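Urkside and Ondville Household Food Access Project
Second Progress Report to the Funder
Submitted 2023-11-22
Prepared by Jocelyn Lapointe, Project Manager

1. Purpose of this report

This report covers the second period of the grant. It describes work completed in the two service areas, explains one change to the work plan, and sets out what remains to be done before the final report. Spending is reported separately on the form supplied by your finance office.

2. Background

The project was approved to study how households in Urkside and Ondville buy packaged food when the nearest full grocery store is out of walking distance. Most residents in both places depend on small corner shops, gas station counters and the mobile market that parks beside the Ondville post office. The first report described how the shops were chosen and how agreements with their owners were reached. It also noted that two owners in Urkside had asked for changes to the consent form. Those changes were made, and both shops are now taking part.

3. Work completed

3.1 Household interviews

The interview target for the full grant is 200 households. Interviewing in Urkside is complete. Interviewing in Ondville is still under way and is being led by Musyoka Koech, with help from two part-time interviewers hired in August. Response at the door has been better in the early evening than on the weekend, and the schedule has been moved to match.

Respondents were asked where they last bought food, how they got there, what they had planned to buy and what they came home with. Many spoke at length about the cost of the bus and the difficulty of carrying bags with small children along. The interview guide did not have a separate question on carrying, and answers were at first written in the margin. A question has since been added. Households interviewed before the change are being called back by phone, and most have been willing to answer.

3.2 Shelf survey

The shelf survey records the name, package size and shelf price of every packaged food item on sale in the participating shops. The list now holds 854 separate items. Snack foods make up the largest group, followed by canned goods and dry noodles. Fresh produce is recorded on a different sheet because it is sold by the piece in some shops and by the pound in others.

Package size has taken more time than planned. The same snack is often sold in more than one size, and in several shops the smaller size is the only one kept within easy reach of the counter. Napaporn Srisuk rewrote the recording sheet so that size and shelf position are entered together. The earlier pages were copied over to the new sheet by hand and checked by a second person.

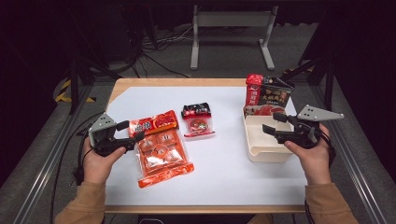 Prices are converted to a cost per ounce before any comparison is made between shops. Where a label gives weight in grams only, the conversion is done in the office and the original figure is kept beside it. Items with no weight on the label are listed but left out of the price comparison. The mobile market does not put prices on its shelves, and its prices were taken from the driver's printed list.

3.3 Shop owner meetings

Two meetings were held with shop owners during the period, one in each service area. Attendance at the Ondville meeting was good. The Urkside meeting was poorly attended, as it fell on a delivery day for most of the shops. Owners raised three matters: minimum order sizes set by wholesalers, the cost of running a cooler through the summer, and spoiled produce. Arnaldo Cunha has prepared notes of both meetings, and these were sent to all owners, including those who could not come.

Thongsuk, the wholesaler serving most of the Ondville shops, has agreed in principle to discuss shared orders. No terms have been offered yet. We will write to you if an agreement is reached before the next report.

4. Change to the work plan

The approved plan called for receipts to be collected from 20 households over 6 weeks. Early returns were thin. Many corner shops do not give receipts unless asked, and several households said that asking was awkward. With the approval of your program officer, the receipt task was replaced by a short purchase diary covering the same households and the same number of weeks.

The diary is printed on one folded sheet. Kamonchanok Thaweesak tested two layouts with families in Urkside before the final one was chosen. Diaries are now being returned at a steady pace, although the column for prices is sometimes left blank. Where this happens, the price is filled in from the shelf survey and marked as such.

5. Staffing and data storage

There has been no change in core staff. Records are kept in the Zunix database set up in the first period, and paper forms are held in a locked cabinet at the Urkside office. A short outage in August delayed data entry -- no records were lost -- and the backlog has been cleared.

6. Difficulties

The main difficulty remains travel between the two areas. The shared vehicle was out of service twice, and staff used their own cars on those days. Mileage was paid from the travel line, which is still within budget.

A second matter is the turnover of stock. Some items recorded early in the survey were no longer on sale when the shops were visited again. These remain in the list with the date of each visit, and they will be reported as a separate group.

7. Work planned for the next period

Interviews in Ondville will be completed and the call-backs closed. The remaining diaries will be collected and entered. A repeat visit will be made to each shop to record price changes, using the revised sheet throughout. A third owners' meeting will be arranged in Urkside, at a time the owners have been asked to choose.

We request no change to the grant amount or to the end date. Questions on the household work may be sent to Musyoka Koech, and questions on the shelf survey to Napaporn Srisuk, both at the Urkside office.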